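Starano tightens soft-finger rules for kitchen test cells

Starano has issued a revised working practice for robot arms that handle items on domestic-type worktops. The document takes effect in March and replaces the interim guidance used at the Plullatell and Vekley sites. It applies to any cell in which compliant fingers come within reach of trays, boxes or food packaging.

The main change concerns inspection. Soft fingers must now be checked by eye at the start of each shift and again after every 400 grasps. The operator looks for splits along the seam, lifting at the edge of any pad, and play where the finger meets its base. A finger that fails on any point is taken out of use and its serial number entered in the cell log. Gluing a pad back on is no longer allowed.

Worktop condition is covered for the first time. Crumbs and other debris are to be cleared before a run begins, and marks that will not wipe off are recorded on a surface sheet kept with the cell. Tudur Ellis, who drafted the section, said patterned worktops had caused most of the disagreement during review.

"On a plain top, a stain is easy to spot," he said. "On a veined one, two people can look at the same patch and write down different things. The sheet gives them a common record."

Approach speed near the surface is capped at 10 millimetres per second for the final part of the descent -- the interim guidance left this to the site. Siwan Trevor, who runs the Vekley cells, said the cap would lengthen cycle times slightly but that her team had been working close to it already. 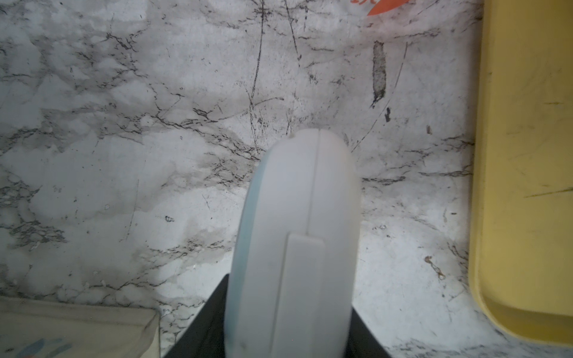
A soft gripper finger over a marble-patterned worktop, with a yellow tray to the right.

Sites may apply for an exemption where fingers are changed at fixed intervals. Applications go to Marichka Ivanyshyn and must include the grasp counts for each finger replaced. Existing exemptions lapse when the new practice comes into force.

The full text is filed as working practice 1716, issue 2.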